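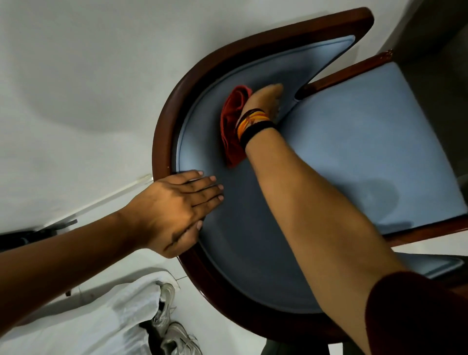
Still Dusting the Chairs Ourselves

Every June this newsletter asks the same question: can a machine do the housework yet? And every June I get to write the same item with the nouns changed. Last year it was folding towels. This year it is wiping down an armchair, a job most of us learned at the age when we were too short to reach the back of it.

The occasion is a demonstration by Flimberg, whose household robot has been nearly ready for as long as I have been writing these. The company invited a few trade readers to its workshop in Quezada, gave us coffee, and set its machine in front of a padded chair with a damp cloth in its grip. The task was to wipe the backrest. The machine took 30 minutes. It did the flat parts very nicely. It also did one flat part four times, went back to the start, and then asked for help.

I don't say this to be mean. Wiping a chair is harder than it sounds. A person cleaning a curved, cushioned back puts one hand flat on the padding to hold it still and works the cloth with the other, and never gives it a thought. The cloth is in a wad, and the wad changes shape with every pass. Upholstery gives when you push on it and polished wood doesn't, and the two meet along a seam where all the crumbs live. Flimberg's machine has two arms, but on the day it used the second one mostly for balance, like a man carrying a drink through a crowd.

Then there is the question of what counts as done. The Flimberg people have a camera that scores the surface before and after. My aunt had a finger. She would run it along the rail and look at it, and you knew where you stood.

Flinorlow, the other firm we follow, has gone at the problem from the opposite end. Its Nanine project doesn't have much of a robot at all so far. What it has is recordings of people doing chores, 3376 of them at last report, of which 1847 involve a cloth of some kind. The idea is that if you show a machine enough people wiping enough things, it will pick up the part that people can't explain. I watched 5 of these over lunch and found them oddly soothing. I also found out that I have been cleaning table legs wrong, from the bottom up.

When I asked Flinorlow which chores give the most trouble, I expected stairs or glassware. The answer was furniture with people's stuff around it. A bare chair in a bare room is close to solved, they told me. Put shoes on the floor next to it, or something white and crumpled that might be laundry or might be a bag, and the machine has to decide whether to step over it, pick it up, or wipe it. Any of us would just work around the sneakers. Teaching that takes months.

On the shop floor the news is a little better. A reader who runs a furniture repair business wrote in to say that a fixed arm now does the first rough sanding on flat panels, and does it without complaining about the radio. Curved arms and backs still go to a person. So does checking the varnish for chips, and so does everything to do with fabric.

Flimberg says the next version will be quicker and will use both hands. We have been promised another visit and, I hope, more of that coffee. If your own workplace has tried a cleaning machine on anything softer than a floor, write and tell us how it went, including how long it took to clean the machine.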